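March, bench notes, card holder

Started 10.40. Subject is the tiered acrylic card holder for the Skolel counter set, and whether the stepped shelf layout can be kept as drawn or needs another revision before Hudar cut the larger batch.

Holder is clear acrylic throughout, two columns, shelves stepped back as they rise. Cards stand upright in each tier and lean on the riser behind. Emilian Pascu's drawing gives the slot a flat floor. The sample from Hudar has the floor tipped back slightly, which was not asked for but seems to help. Have written to them to find out if it was deliberate or a fixture error. No reply by lunch.

Loading order. The previous note (Toma's layout, old holder) had the left column filled top to bottom, then the right. Carried on with that for the first few runs and disliked it. When the left column is full and the right is empty the weight sits to one side, and a light knock on the right edge turns the whole holder a few degrees. Top tiers first, both columns, is steadier and also makes the labels easier to check. Suggest we change the written procedure to that.

Cards used: gold, silvery-white, and the black ones with the chip. All nominally the same size. The black ones are a fraction thicker at the chip, measured with the calliper, and the slot takes them with a light push where the others drop in. Would not want the slot any tighter. If the next sheet of acrylic comes in at the top of its thickness tolerance the black cards will bind. Ask Hudar to hold the slot width and let the outside dimension move instead.

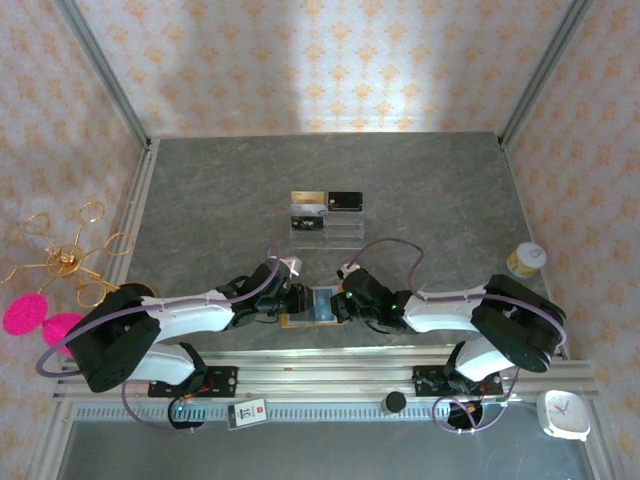 Glare is the other matter. Clear shelf edges pick up bright lines wherever the light comes across them, and from a low angle these can be mistaken for the top edge of a card. Worse with the silvery-white card than with the gold. Tried a matt finish on the front edge only, done by hand with 400 wet-and-dry on the spare holder. The bright lines went, but the edge now looks dirty next to the polished faces and it holds fingerprints. A fine frosted edge from the supplier might be neater. Asked for a price on 200 pieces with and without.

The grey tabletop is fine for this. The mottled pattern shows through the base of the holder but does not confuse the eye once the cards are in. The floral wallpaper is more of a nuisance. Small orange motifs on cream, repeated, seen through two or three layers of acrylic, give a busy background behind the empty tiers. Grelto's counter backs are plain, so it may not matter to the customer, but anyone judging clarity should do it against a sheet of plain card and write down that they did.

Wear. Cycled one slot by hand, in and out, same black card, 139 times before stopping for the phone. Faint rubbing on the slot wall where the chip passes. None on the card that I could find under the loupe. The drawing asks for 4,000 insertions with no visible marking on the acrylic, and I do not believe that will be met on the polished wall. Either the requirement is reworded to exclude rubbing inside the slot, or the wall is relieved locally at chip height. Emilian prefers the second. I would sooner change the wording, as the relief adds a machining step and a corner for dust.

Cleaning: water with a drop of washing-up liquid, microfibre, no solvent. The alcohol wipes from the front cupboard must stay away from these. The older holder has crazing along one glued joint and I suspect the wipes, though it could equally be stress from the bonding.

Dimensions checked on the Hudar sample:
Slot depth 19 mm, to drawing.
Shelf pitch to drawing in both columns.
Base flat, no rock on the surface plate.
Left column upright leans in a touch at the top. Within tolerance, though visible if you look for it.

Outstanding:
Answer from Hudar on the tipped slot floor. If deliberate, add the angle to the drawing.
Frosted edge price.
Rewrite loading order, top tiers first.
Repeat the wear check on a fresh slot with the gold card, so there is a result without the chip.
Spare holder with the sanded edge is in the second drawer, wrapped. Please don't send it to Skolel.

Stopped 16.15.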